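Vorell Shape Sorter Set

Demonstrations for learning insertion tasks, recorded on the Vosholm bench. The set holds 490 training episodes and 61 held out for testing. Each episode is one attempt, saved with arm states, gripper commands and video from a fixed camera. Failed attempts are kept and marked in the labels file.

Version 2 was posted Jan 6, 2022. It drops six episodes with missing arm states. Episode numbers did not change.
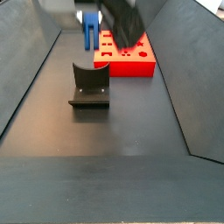 Fixed camera view: blue gripper, red sorter block, black bracket.

Known issue: fast arm motion blurs in the video.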